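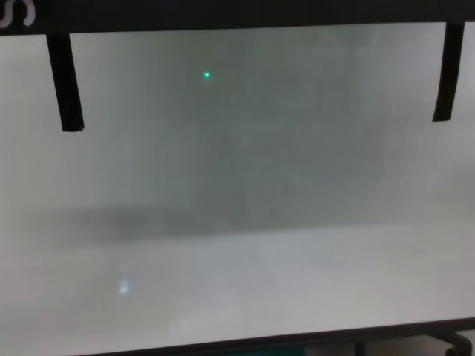
Eskil Brekke would prefer that we stop calling them fake guns. Dummy is acceptable, decoy is better, and if we have the space he would like "simulated coastal artillery," which we don't.

He has spent the better part of his retirement on the battery at Kolside, a row of timber guns put up on the headland during the war to draw bombers away from the real ones down the coast. The builders were Trukis, a firm that had until then made farm gates and the occasional church pew. "You can tell," Brekke says. "The breech blocks have beautiful joints. There was no military need for a dovetail. Anyone close enough to admire it had already worked out that it wasn't going to fire."

Six positions were laid out on the plan and four got barrels. The other two were given camouflage netting over a heap of brush, which Brekke believes fooled people better than the carpentry did. Badly hidden nothing, he says, looks very much like well hidden something from 6,000 feet.

The guns had names, as guns do. The two surviving files call the northern pair Ko and Anda, and there is a long-running disagreement over why. Britt-Marie Söderlund, who is translating the files, thinks they were the foreman's cow and duck. Brekke thinks they were call signs. "She has the dictionary on her side," he admits. "I have a feeling."

What interested the crews, to judge from their letters, was the work of pretending. A gun that never moves and never smokes gives itself away, so men were sent out to turn the barrels by hand, walk paths into the grass and burn damp straw at dusk. They also had to be seen delivering shells, which were painted logs. One letter complains at length about the weight of the logs. "He asks whether they couldn't carry lighter ones," Brekke says. "It's a fair question. The reply is in the file too, and it says that a man carrying something light walks like a man carrying something light. I can't argue with that, but I wasn't the one carrying it."

The paperwork is the other great pleasure. Invoice 183, which Brekke keeps a copy of in his jacket and will produce without being asked, bills the battery for 495 feet of rope. A note in the margin wants to know what wooden guns need rope for. There is no answer on file. My own guess was that it held the netting down in the wind. Brekke gave this a polite nod and went on to his own theory, which involves a pulley and took up most of the coffee.

Did it work? He gets careful at this point. One raid in July left craters on the headland, and the local history has always credited the decoys. Brekke has been through the weather reports and is less sure. The cloud was low that night, and he thinks the crews may simply have dropped what they had and turned for home. "People here don't like it when I say that," he says. "Their grandfathers carried those logs."

Very little of the timber is left. A good deal of it went into sheds after the war, and he has been invited into several by owners who were certain they had a piece of Anda. Most had a piece of shed. One beam, though, has the Trukis stamp on it and a row of bolt holes that match the drawings, and it is currently holding up a henhouse roof. The owner is willing to part with it, provided someone supplies another beam of the same length first. Brekke has been pricing oak.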